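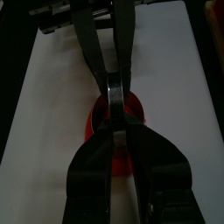
The **Nullmont Open Day** is a public demonstration of two-armed robot handling held at the Nullmont workshop of Trivitz, a maker of small robot arms and grippers. The event described in this article took place on November 27, 2020. It consisted of a guided visit, a set of bench demonstrations and a short technical briefing. The principal item was the Tijani sequence, a handover routine in which one gripper passes a small object to another above an open container.

## Background

Trivitz began showing its bench work to visitors after moving its handling group to Nullmont. Earlier visits had been limited to trade customers and were arranged singly. The open day replaced these with one programme, run in sessions of 42 minutes, so that the same routine could be shown to each group under the same conditions.

Admission was free but had to be booked in advance. Each session was limited to five visitors per bench. A marked line on the floor kept the groups outside the reach of the arms, and a member of staff at each bench held a stop switch for the whole of the session.

## The Tijani sequence

The Tijani sequence is named after the software package that controls it. It is designed for two arms working face to face over a shared white work surface. Both arms carry grippers with two dark fingers, and each gripper can be moved independently of the other.

The sequence is divided into the following stages:

1. **Approach.** The giving arm brings the object to an agreed point over the work surface.
2. **Meeting.** The receiving gripper moves in from the opposite side with its fingers open.
3. **Shared hold.** Both grippers close on the object. The control software compares the load on each arm.
4. **Release.** The giving gripper opens and draws back along the line of its approach.
5. **Placing.** The receiving gripper lowers the object into the container, or returns it to the surface if the load reading is outside the set limits.

The meeting point is set low over the container. At Nullmont the container was red and cup-like, with a round opening, and the object was a narrow, glossy black band. When the band is presented edge-on between two pairs of fingertips there is little free space on either side of it, and the fingers themselves hide much of the container from a camera at the wrist. The control software therefore keeps the last clear position of the rim in memory during the shared hold and does not search for it again until the release stage.

Glossy black objects are treated as a separate class in Tijani. Highlights on the surface may be mistaken for an edge, while the darker parts may be lost against a dark finger. The package gives more weight to the outline of the object than to its shading – a setting which can be changed by the operator.

## Programme

Each session opened with a safety talk, followed by the handover at reduced speed. The routine was then run at normal working speed. In the final part visitors could choose a new starting position for the object, which a member of staff set by hand with both arms stopped.

A second bench was used for a talk on gripper wear. Sets of fingers were laid out for comparison, including one taken out of service after 2,000 handovers. Trivitz replaces fingers at that figure whether or not wear can be measured.

## Recording

Wrist camera views were stored during every session together with the joint positions and load readings of both arms. Recordings were kept for 60 days. The views were also shown on a monitor beside the bench, as the meeting point was difficult to see from behind the floor line.

## Later use

The routine was repeated in December at Kumis, a training site used by Trivitz for customer courses. The Kumis version kept the same five stages but used a longer shared hold, which allowed trainees to read the load values before release. The meeting point was raised for the same course, giving more room between the lower fingers and the rim of the container.

## See also

- Bimanual manipulation
- End effector
- Robot handover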